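Somholm upholstered bed, queen, with the Prorinon slat base: review after a year

Rating: 3 out of 5

The Somholm is sold as a flat-pack bed with a padded headboard in vertical channels. I bought it for a spare room that doubles as the place where the laundry gets sorted, so it takes more sitting, leaning and dragging than a guest bed would. The mattress was already in the house and is not part of this review.

Assembly. The side rails hook into steel plates on the headboard and are locked with machine screws. The plates were square and the threads clean. The center beam is the weak point of the design. It rests in two open brackets and is held down only by the weight of the slats, so any lift at the foot end lets it shift sideways. I put a strip of felt in each bracket and the shifting stopped.

The instructions give no torque value for the rail screws. Hand tight plus a quarter turn was enough. Check them again in a month, when the padding under the plates has compressed.

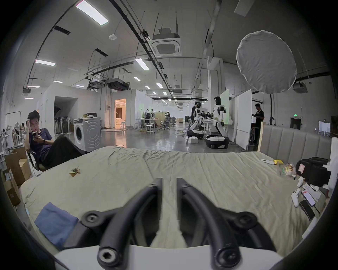

Ševčík commented under the first version of this review that the felt is a temporary fix and that the brackets should be closed off with a short strap screwed across the top. Felt packs down, the beam starts to walk again, and by then the screw holes in the slats have gone oval. A strap costs next to nothing and can be removed when the bed is moved.

I agree with that and have since fitted straps. The felt is still in there underneath, mostly to stop the beam ticking against the steel.

Noise. With the beam held down, the remaining noise comes from the slat caps. The Prorinon base uses plastic caps pushed over the slat ends, and the caps rub on the rail ledge when weight moves across the bed. Paraffin wax on the ledge removed most of it. Silicone spray also works but migrates into the fabric on the rail, and I would not use it again.

Headboard. The channels are stitched through to a backing cloth and have kept their shape. There is no sag in the filling where people lean back to read. Dust collects in the channels, and a brush head run top to bottom is the only attachment that gets it out. The cover is fixed and cannot be taken off for washing, a poor choice at this price. Stiffness front to back is acceptable – the top moves a little if you pull on it, and less so with the bed pushed against the wall.

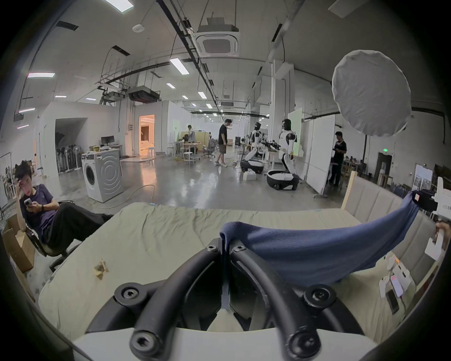
Clultlow Home Test Desk – Beds and Bedding

Load. The stated limit is for evenly spread weight and says little about someone kneeling on one spot. Kneeling at the center of the bed produced a visible dip in the slats, with full recovery once the weight came off. Kneeling near the rail was better. I would not let children jump on it.

Sheets. The rails sit high against the mattress, and tucking a flat sheet is slow work. A fitted sheet with deep corners is easier, but it will still ride up and wrinkle if the bed is used as a work surface during the day. The gap between mattress and headboard is around 2 inches on mine, enough to lose a pillowcase in.

Finish. No splinters or exposed staples on any face you can reach. The underside of the rails is raw, and the staples there are set unevenly. The feet came with hard plastic glides, which marked the floor, and I replaced them with screw-in felt ones.

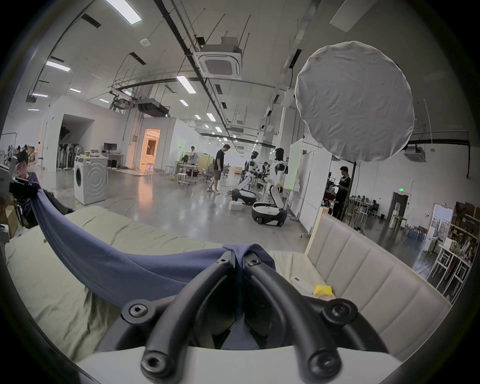
Verdict

Good headboard, adequate rails, underdesigned center support. Buy it if you are willing to add the straps and wax the ledge on the day you put it together. If you want a bed that is quiet straight out of the box, look for one with a bolted center beam and slats held in rubber sockets. I am keeping mine, but the next one will have a removable cover.

Updated February 8, 2025: straps added, section on noise rewritten.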